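Can I claim for a desk delivered with the wrong top?

Posted by Gheorghița Mihăilă, Dec 27, 2020

Ordered a desk from Petov in the sales, paid 134 plus 11 for delivery. Listing said oak finish, what turned up is much darker, nearly brown. Rang them and the chap said colour varies and I'd have to pay 35 to send it back. Is that right?? Its already built which I know was daft but I needed it for work and the box was soaked through so it went out with the recycling. Will they use that against me. I've got the order email and a screenshot of the listing, nothing else in writing. Don't mind keeping it if they knock a bit off.

manurung_k

Don't pay the 35. If it isn't what was described that's on them, return costs too. Stop ringing and email instead. Order number, screenshot, a photo of the desk by a window in daylight, and say what you want: part refund or collection. Give them a date to answer by. Building it doesn't lose you your rights, you have to put it together to use it. Box is a nuisance but they can't insist on the original one if the goods are wrong.

If you paid by card ring the bank as well and ask about a chargeback. There's a time limit so dont leave it till they've finished ignoring you.

Nudeten

had same with a wardrobe, gave up in the end. good luck

Kidico

Agree with most of the above but ask for an actual figure. I put "I'd like a partial refund" and got offered a voucher, went back with a number and had it 3 days later.

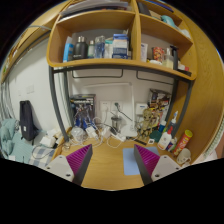

Also check the small print on the listing, some of them say "colour may differ from picture". Doesn't get them out of it if the finish named is plain wrong, but they will quote it at you so have your reply ready. And keep the instructions, mine had the finish code printed on the back page and it didn't match the order. Sent them a photo of that and the arguing stopped.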